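Last updated: May 2021

Shared rulebook for robot handling of soft goods gets its first public draft

Anyone who has watched a robot try to pick up a piece of cloth knows how hard it is to say what a good attempt looks like. A working group led by Driltell and Ondia has now put that in writing, and the result is a great read!

The draft runs to 25 pages and covers bags, pouches, sleeves and other items that change shape when touched. It asks labs to log the state of the item before every grasp, to report failed grasps along with the good ones, and to keep fingertip force under a limit set for each type of fabric. Fingers with pointed tips get a section of their own, with a check for snags and pulled threads after each run.

"We wanted rules a new technician could follow on day one," said Iman Fawzy, who edited the draft. "If two labs run the same test, they should be able to compare notes over lunch."

Six labs tried the rules in March and logged 3,000 grasps between them. Clifford Cloutier, who ran the trials at Skalum, said the part on gathered openings changed the most along the way. Elastic rims bunch up, and his team kept disagreeing on what counted as a hold.
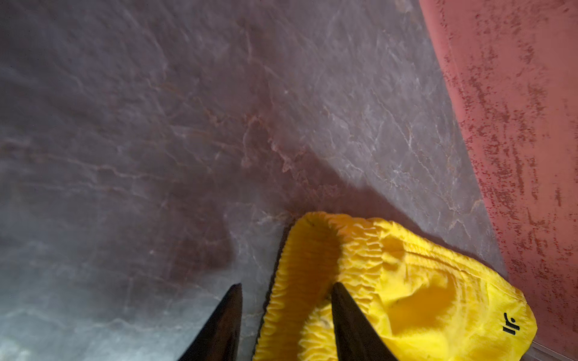 The wording they settled on is simple: the item must stay between both fingers for the whole lift, and a fold caught by one finger alone is scored as a miss. Eugénie Lefèvre, who reviewed the text, would like to see the next version take on wet fabric too.

Comments are open to everyone, hobby builders included, and the group plans to answer each one in public.

Related items
Đặng opens its gripper test bench to students
Bronisława Jasińska on writing safety notes people will read
Two-arm folding: where the rules stand

We use cookies to remember your settings. Accept / Manage choices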